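Field workshop troop completes equipment inspection at Hemport

2021-06-20

The maintenance troop based at Hemport Barracks has completed its annual equipment inspection, with 53 vehicles and trailers presented to the visiting inspection team over nine working days. The results were issued to unit commanders last week and will be used to set the repair program for the rest of the training year.

The inspection covered wheeled vehicles, towed generators, water trailers and recovery equipment. Each item was checked against its service record, then given a static inspection and a short road test on the perimeter track. Items with a safety fault were tagged and moved to the holding area behind the main workshop. Minor faults were entered on the job card and fixed in place where parts were on the shelf.

A total of 1,467 job cards were reviewed. The team looked at whether the work described had been signed off by a qualified supervisor, whether torque values had been recorded, and whether replaced parts could be traced to a stores issue. The report rated record keeping as satisfactory and asked for clearer handwriting on battery and tire entries - a point also raised after the March pre-check.

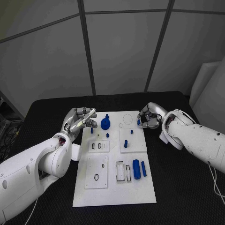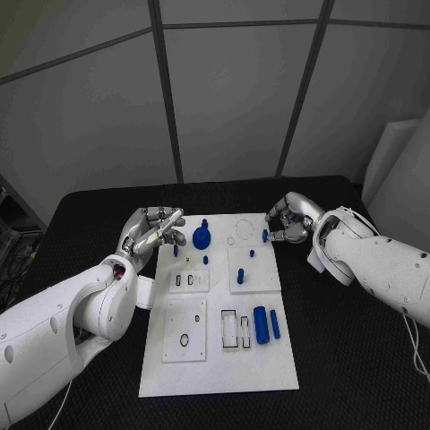
UNIT NEWS | LOGISTICS AND MAINTENANCE

Warrant Officer Tiburcio Ayala, who ran the inspection for the troop, said the main pressure was on brake work. "We had 20 trailers due for brake adjustment in the same window," he said. "We moved the generator servicing back and put two extra fitters on the brake bay. The trailers were ready when the team arrived."

The report made four observations. Tie-down chains in the recovery section must be re-tagged with their current test dates. The compressed air line in the second bay is to be fitted with a new regulator. Oil samples must be sent out within two days of being drawn. Spill kits at the fuel point are to be checked monthly and the check recorded on the board inside the door.

The chains have already been re-tagged. The regulator is on order and the second bay will work from the portable compressor until it is fitted.

The troop now turns to support for the summer exercise on the Waston training area. An advance party will leave first to set up the repair site and the parts store. The main body will follow by road with the recovery vehicles at the rear of the column. Fuel will be drawn at Gevham on the outward leg, and drivers have been reminded that the bridge on the old Baloyi road is closed to loaded vehicles - the signed detour adds one stop to the route plan.

Units sending vehicles to the exercise are asked to return their load lists to the Hemport control office before departure. Vehicles arriving without a current inspection label will be held at the gate until they have been checked. Requests for late inspections should go to the control office in the usual way.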